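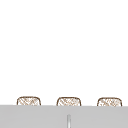

Three baskets against a white wall.

I have ridden the Darnton 50 four times and finished it three, and my opinion of vet checks has improved every year except the year I was pulled. So take this with the usual pinch of electrolytes.

The complaint going around our region is that holds are too long. At Flallwood last August the lunch hold was stretched to 63 minutes, and to hear people talk afterward you'd think they had been held hostage. The front-runners grumbled that it broke their horses' rhythm. My horse, Dolico, has one rhythm, and it is eating. He would have signed up for two hours and a second flake of hay.

I think the long hold is the best thing to happen to our sport in 20 years. I know how that sounds coming from someone who rides near the back. We turtles have never been pressed for time until we suddenly are, usually with 17 miles to go and the light getting soft. But a horse that gets a proper hour pulls down its pulse, drinks, chews, and goes back out looking like it remembers why it came. A horse that gets half that comes out looking like me.

Signe Hedegaard, who beats me at everything, says a fit horse doesn't need the extra rest. She may be right about her mare, Nouri, who trots out at mile 40 as if someone had insulted her. Most of us aren't riding Nouri. Most of us are riding a nice animal with a job, trained on weekends by a person with another job, and the rules should be written with that pair in mind.

There is also the matter of the rider. I have put about 1,000 competition miles on this body and it has opinions. During a short hold I take care of the horse and forget to eat, then make poor decisions on the next loop – generally involving a shortcut that isn't one.

Will a longer hold cost somebody a ride record? Probably. I'll clap for the old record just as hard. Signe and I have agreed to disagree until the Darnton, where she'll have plenty of time to work on her argument before I get in.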